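Triveck ラウンドプレート 浅型 ラベンダー

品番 TV-164L
取扱 Wuston 卓上用品

製品概要

Triveck ラウンドプレートは、小物の陳列、季節飾りの台皿、卓上での仕分けに用いる浅型の丸皿です。縁はゆるやかに立ち上がり、内側の面は外周よりやや明るい色調に仕上げています。ラベンダーは淡色のため、橙、白、緑など彩度の高い品を載せても色が競合しにくく、品物の輪郭が確認しやすい配色です。

仕様

直径 164mm
高さ 12mm
材質 ポリプロピレン
表面 半つや消し
耐荷重 755g(中央部、静荷重)
色 ラベンダー、ほか2色
入数 1枚

重量のある陶製の置物や鉢植えには対応していません。耐荷重は皿の中央に均等に荷重をかけた場合の値であり、縁の一点に荷重が集中する使い方では値が下がります。

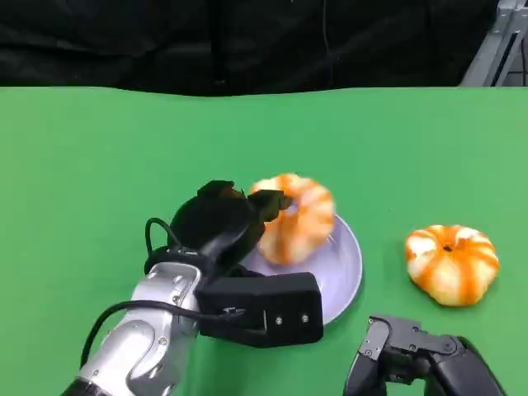 観賞用の小型かぼちゃを載せる場合は、品物の底面と皿の内側の平坦部の関係を先に確認してください。小型かぼちゃは底が不揃いで、置く向きによって傾きが変わります。橙と乳白の縞が交互に入った平たい形の品種は、写真のように皿の上部に寄せると少し傾いた姿になり、縞の流れが見えます。直立させたい場合は中央に置き、へたを軸にして回しながら安定する向きを探します。二つ目のかぼちゃは皿に載せず、右側の天板に直接置いてあります。皿の上と下に分ける配置は、小さい天板でも高さに差がつくため、店頭の秋の棚でも使用できます。

敷物と背景の選定

天板または敷物は、つや消しの無地を推奨します。光沢のある面では皿の縁に反射が入り、外周の線が読みにくくなります。緑の面に対してはラベンダーの縁が明瞭に出ます。白い面で使用する場合は、縁の影が薄くなるため照明を片側に寄せてください。背景布は濃色とし、皿から離して垂らします。布のしわは軽いものであれば支障ありません。

設置手順

1. 天板の水平を確認し、ほこりを拭き取ります。
2. 皿を置き、縁を軽く押してがたつきの有無を確認します。
3. 品物を上から静かに下ろします。皿の上で引きずると表面に擦り傷が残ります。
4. 手を離す前に、品物が転がらないことを確認します。
5. 皿に載せない品物は、縁に接触しない位置に置きます。

移動の際は品物を先に降ろしてください。縁が低いため、載せたまま皿を傾けると丸い品物は縁を越えます。

手入れ

使用後は中性洗剤を含ませた柔らかい布で拭き、水拭きののち乾いた布で仕上げます。研磨剤入りの洗剤、金属たわしは使用できません。生のかぼちゃを長期間置く場合は、週に一度は持ち上げて底面を点検し、汁が出ていればすぐに取り除いてください。色素が内側の面に残ることがあります。食器洗い乾燥機および電子レンジには対応していません。

使用上の注意

本品は陳列用であり、食品を直接盛り付ける用途には適合していません。直射日光の当たる窓際では、淡色の退色が早まります。火気の近くに置かないでください。

関連品

Zakivden 無地卓上マット(緑、黒)
Esquivel 小型飾り台 角型
Triveck ラウンドプレート 深型

深型は縁の高さが異なり、浅型と重ねて収納することはできません。浅型同士は12枚まで重ねられ、その場合の総重量は約447gです。

出荷

10月は季節飾りの受注が集中するため、まとまった数量の注文は納期を確認のうえ手配してください。色の混載は可能です。品番末尾のLがラベンダーを示します。

製品情報担当 Itzel Huerta(Wuston 卓上用品)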